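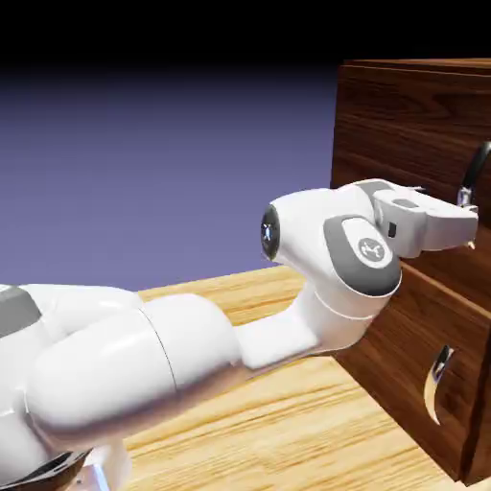 Chapter 3
Planning for Contact

A simulated arm with its fingers at a drawer handle looks like a solved problem. Treat it as a claim. Planners such as Nillow will return a path to the handle in 15 tries out of 15, and the path says very little about the pull that comes next. Friction in the simulator is a number somebody typed in - often years ago.

This chapter builds a drawer task in Zesero, then spends most of its 60 pages trying to break it. Readers who skipped the notes on joint limits (page 163) should go back first.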